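O dia em que fui cheirar lã a Zollham

Já vos tinha dito que ia, e fui mesmo! A fiação Belness abriu as portas em maio, como faz todos os anos, e desta vez consegui bilhete (gratuito, mas é preciso pedir com antecedência, e eu esqueço-me sempre). Saí de casa ainda de noite, com uma sandes de queijo na mochila e um casaco a mais, e cheguei a Zollham às 10 em ponto, com os sapatos cheios de lama porque o caminho da estação até à fábrica é metade alcatrão, metade quinta de alguém.

A primeira coisa que se nota é o cheiro. Lanolina, óleo de máquina e um fundo de sabão que me lembrou a marquise da minha avó. Deram-nos tampões para os ouvidos logo à entrada e eu, armada em forte, guardei os meus no bolso. Aguentei até à sala das cardas.

A visita começa no armazém, onde a lã chega em fardos, ainda com palhinhas e sementes agarradas. Deixaram-nos meter as mãos lá dentro e fiquei com os dedos macios o resto do dia – melhor do que qualquer creme que tenho em casa. Depois vem a lavagem, que vimos só de uma varanda, e a seguir a cardação, com aqueles rolos enormes cobertos de dentinhos de metal. A lã entra toda emaranhada e sai num véu tão fino que dá vontade de soprar.
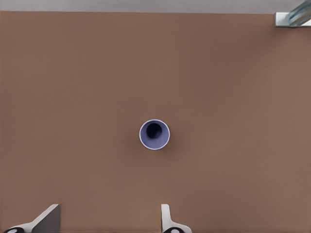 Nusrat Soomro

Na sala de fiação é que perdi a noção do tempo. A máquina mais antiga, a que toda a gente ali chama Semo, ainda trabalha nos dias de festa, e o carro vai e vem com um gemido comprido, como um barco a encostar ao cais. O senhor que a punha a andar contou-nos que aprendeu com o tio e que, quando um fio parte, ele dá por isso pelo som antes de o ver. Pedi-lhe que me mostrasse como se emenda. Torce-se uma ponta na outra com o polegar, um gesto de nada, e eu estraguei três seguidas com ele a rir-se (com simpatia, vá).

Almocei no pátio, sentada num muro, a minha sandes já bastante amassada. Havia sopa de grão à venda e arrependi-me de não ter comprado, porque uma senhora ao meu lado comeu duas tigelas e não falava de outra coisa.

De tarde fui ao tingimento, que era o que eu mais queria ver. Trabalham com um caderno de receitas que já vai na cor 1,515, cada uma com a sua amostra de fio colada na página. Há um verde chamado Figueiredo, entre o musgo e a azeitona, e escusado será dizer que trouxe quatro meadas. Quatro! Tenho um cesto cheio de lã por tricotar e trouxe mais quatro.

Se forem, levem calçado fechado e cheguem cedo, que os grupos da manhã são mais pequenos e dá para fazer perguntas à vontade. A loja fecha antes da fábrica, coisa que não vem escrita em lado nenhum e que quase me deixou sem o meu verde. O comboio de volta vinha cheio e fiz a viagem de pé, agarrada ao saco, já a pensar se aquilo dá para um colete ou se tenho de encomendar mais uma meada.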